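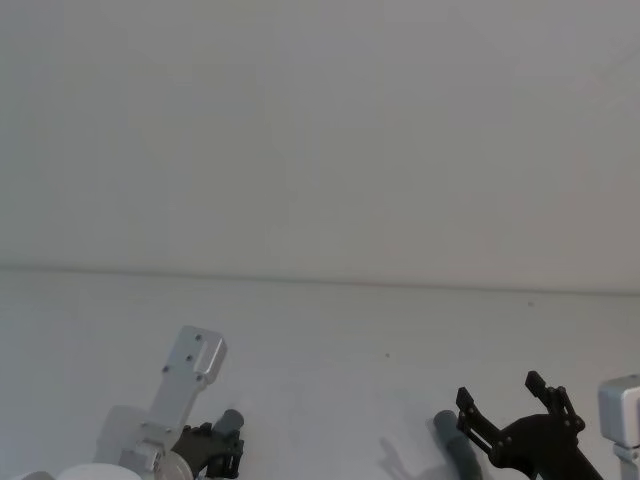 La table blanche contre le mur blanc, samedi, après nettoyage.

De : Chun-yin Hsu
À : liste atelier-clurville
Objet : Re: [atelier] La table du fond, encore

Bonsoir à toutes et à tous,

Je réponds à Quintana point par point, parce que son message en comportait beaucoup et que j'ai eu le temps de les relire dans le train.

> Le 1er point, c'est la table. On avait dit en juillet qu'elle restait
> dégagée entre deux usages. Je passe mardi, je retrouve un rouleau
> d'adhésif, des tasses et un carton marqué « à trier » que personne
> ne trie. Est-ce qu'on peut se mettre d'accord une fois pour toutes ?

On peut. J'ai rangé samedi matin, la photo est en tête de message. Le carton « à trier » contenait un autre carton « à trier », plus ancien, avec la même écriture. Je ne dénonce personne, mais l'auteur fait des r très particuliers et se reconnaîtra. Tout est maintenant sur l'étagère du couloir, où chacun peut venir reprendre son bien jusqu'à la fin du mois. Passé ce délai, les tasses orphelines rejoignent la cuisine commune et les câbles sans propriétaire vont dans la caisse des câbles sans propriétaire, qui se porte bien, merci pour elle.

> Deuxièmement, la surface. Du blanc, sur un mur blanc, avec de la
> lumière blanche. J'ai travaillé là une heure et j'avais l'impression
> de relire mes notes à l'intérieur d'un yaourt.

Le yaourt est une image juste. J'étais contre le blanc au moment du vote, je le rappelle sans amertume, ou avec très peu. J'avais défendu le gris Dallon, que l'on m'a décrit comme « triste ». Nous avons donc une table gaie, sur laquelle la moindre miette se remarque. Regardez la photo : il reste un petit point sombre à peu près au milieu du plateau, et un autre, plus pâle, vers la droite, juste sous la jonction avec le mur. Sur du gris, personne n'en aurait jamais entendu parler. Sur du blanc, je leur consacre un paragraphe.

Pour ceux qui voudraient s'y attaquer : eau tiède, savon noir, chiffon doux. Pas de poudre à récurer. Pas non plus le côté vert de l'éponge, même « en appuyant à peine », formule que j'ai déjà entendue avant un petit drame sur l'évier.

> Troisièmement, ce serait bien de mettre quelque chose au mur. Un
> panneau, des crochets, une horloge, n'importe quoi. On perd toute
> la hauteur.

Là, je freine un peu. Le mur est vide du haut en bas de ce que montre la photo, et je trouve cela plutôt reposant. Je connais aussi la carrière d'un panneau perforé chez nous : le premier mois, chaque outil a sa silhouette au feutre ; le troisième, on y accroche des manteaux. Cela dit, j'ai demandé un prix chez Hadero pour un rail avec des crochets, fixé assez haut pour ne pas gêner ceux qui travaillent dessous. J'attends le devis. Si la somme dépasse ce que nous dépensons en café sur un trimestre, je propose d'en reparler à la rentrée — et d'ici là, de s'en tenir à un mur.

Quant à l'horloge, nous en avons déjà une. Elle est dans le placard, elle retarde de 19 minutes, et je n'ai pas le cœur de lui faire reprendre du service.

> Enfin, le chant de la table contre le mur. Tout ce qui est petit
> roule et disparaît derrière. J'y ai laissé deux vis et une gomme.

Sur la photo, la ligne descend très légèrement vers la droite. J'ai donc posé un niveau sur le plateau avant d'accuser qui que ce soit : il est droit. C'est moi qui penche, ce que mon kiné soutient depuis longtemps. La gomme de Quintana n'a donc pas d'excuse géométrique. Je propose quand même une baguette de finition le long du mur, blanche elle aussi, pour ne pas rompre avec l'ambiance laitière. J'ai de quoi la couper, il me manque quelqu'un pour tenir l'autre bout pendant que la colle prend. Appel aux bonnes volontés, de préférence patientes.

Pour résumer les règles, que j'imprimerai en gros et que je ne collerai évidemment pas sur le mur : on débarrasse en partant, on essuie, on ne laisse pas de tasse, on n'écrit plus « à trier » sur quoi que ce soit. Les travaux qui doivent sécher une nuit restent permis, avec un nom dessus et une date de départ. « Bientôt » n'est pas une date.

Dernière chose : quelqu'un a-t-il gardé la notice du plateau ? Je voudrais savoir s'il supporte l'alcool ménager avant de l'apprendre par moi-même.

Chun-yin

--
Pour vous désabonner de la liste, écrivez à la même adresse que pour vous plaindre du chauffage.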